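Kategorie: Haushalt & Sanitär > Gewinde und Dichtungen
Lesezeit: 2 Minuten

Loredana Bassi
Am Siphon Esard 112 tropft die Überwurfmutter trotz neuer Flachdichtung. Das Gewinde ist aus Kunststoff. Hilft Hanf oder PTFE-Band?
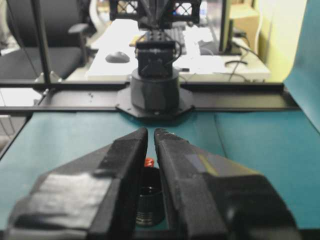
Schwarzes Teil mit Querrillen, ähnlich einem Gewinde.

Oona Juntunen
Weder noch. Bei Flachdichtungen dichtet die Stirnfläche, das Gewinde presst nur an. Grat entfernen, Dichtung plan einlegen, handfest anziehen.

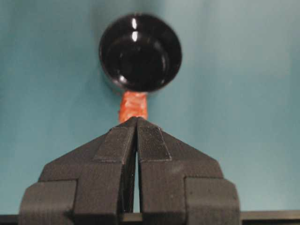 Keildichtungen gehören mit der schmalen Seite zum Gegenstück. Im Querschnitt laufen die Flanken schräg zu, etwa so wie die beiden schwarzen Finger im Bild, die sich zur Spitze hin verjüngen. Falsch herum eingelegt, bleibt ein Spalt.

Burosow
Bei mir war die Mutter gerissen. Neue von Lundgren, seitdem dicht.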